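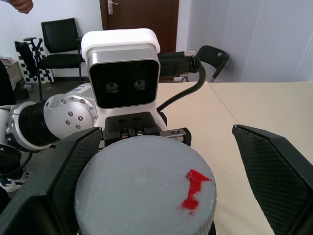
Home | Projects | Join | Contact
Print this page | E-mail this page
Reading time: 2 min

Drestley Student Robotics wants 7 more members

Our two-armed project, Zirnero, needs people who can spend 90 minutes on one gray cup and still want to come back on Friday. The arms are patient. We are working on it.

No experience required - a tolerance for cables helps. 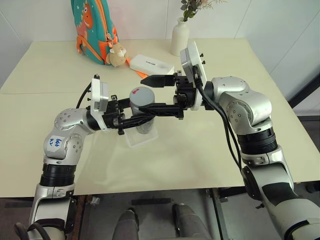
How to join

Come to the open session, Friday at 7. Bring a laptop and closed shoes. There is no pay, but there is a key to the room.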